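Newsroom > Press releases > Product and standards

Last updated: 2018-06-18

Meltar extends flex-life testing of low-voltage cable jackets

Collby. Meltar has extended its flex-life test program for low-voltage cable jackets to cover all cable sold under the Plusatora name. The program measures how many bends a jacket can take before the outer layer cracks or the conductor inside shows a rise in resistance. Results will be published by part number starting in October.

Until now, Meltar tested one sample from each production batch. Under the new procedure, 10 samples are drawn from each batch and bent through a fixed angle over a steel roller, with a set weight hung from the free end. Resistance is logged during the whole run. A batch is held back if any sample fails before the rated number of cycles.
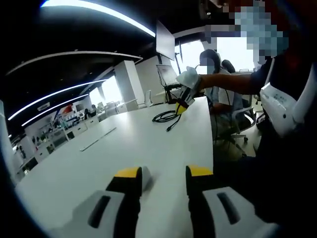

Coiled black cable on a white table.

The change follows a review of 526 returned cables. Most faults were found within 200 millimeters of the connector, where the jacket leaves the molded strain relief. The review also found that tight coiling during storage left a lasting set in softer jackets, and that cables with such a set reached their failure point earlier in the flex test. Meltar has revised its storage sheet to give a minimum coil diameter for each jacket grade.

"The old method told us whether a batch was acceptable. It did not tell us how wide the spread was inside the batch," said Reijo Hyvönen, head of cable testing at Meltar. "With more samples we can state a lower limit for each part number and print it on the data sheet."

The procedure applies to seven jacket grades. Grades intended for fixed installation will be tested at a lower cycle count, as they are bent only during fitting. Cold-bend tests and abrasion tests are not affected and will continue under the current schedule.
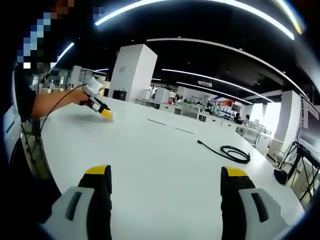

At the table in the open-plan work area.

Customers who buy Plusatora cable on the reel do not need to take any action. Part numbers, prices and delivery times stay the same. Data sheets issued before the change remain valid until the revised version for the same part number is released. The Pop line of preassembled leads uses a different jacket compound and is outside the program. A decision on Pop will be made after the first set of results is complete.

Copies of the test procedure and the revised storage sheet can be requested from the Meltar technical office in Collby. Requests should state the part number and the batch code printed on the reel label.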